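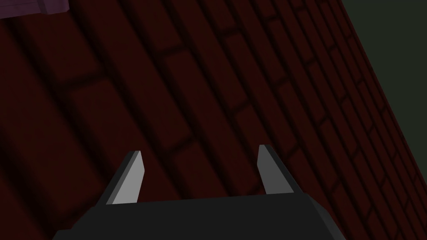 Figure 7.1 Simulated view of a two-finger gripper, fingers apart, over a plank floor.

Chapter 7
Setting Up and Maintaining the Gripper

Chapter 6 ended with the arm mounted, leveled and moving safely at reduced speed. An arm in that state can reach a part but cannot yet be trusted to pick it up. The present chapter covers the gripper: how it is attached, how its open and closed positions are taught, and how it is kept in working order once the cell is in daily use.

The cell used throughout is the training cell at the Belach Technical Institute, which carries a Kenitetti two-finger gripper and is paired with the Clundine simulation package. Students should complete each procedure in the simulator before they are given the key to the cell. Figure 7.1 shows the fingers standing wide apart with nothing between them. Every procedure in this chapter starts with the fingers open and empty, and readers should learn to recognize it on the screen before looking for it on the machine.

Setup is treated first. Section 7.1 deals with the mounting plate, the bolts and the order in which they are tightened. Section 7.2 explains how to teach the open position, the closed position and the grip force. The model in the simulator must agree with the real gripper – finger length above all – or a path that runs cleanly on the screen may end in a collision at the bench.

Section 7.3 turns to routine care. Finger faces wear, and wear is seldom even. At the Ghumman packing plant, whose service log is reprinted in Section 7.4, one gripper completed 2939 cycles between its August inspection and the first dropped part. The log records that the left finger pad had been fitted 2 mm out of line. The fault was corrected in 39 minutes, most of which went to locking out the cell and teaching the closed position again.

Repair is taken up last. Section 7.5 sets out when a finger may be replaced by the operator and when the whole unit must go back to the maker. Under no condition should the cover be opened while the air supply is connected.

Before reading further, students should review the lockout steps in Chapter 3 and load practice file 1006 in the simulator. The file opens with the gripper already attached to the arm.

7.1 Attaching the Gripper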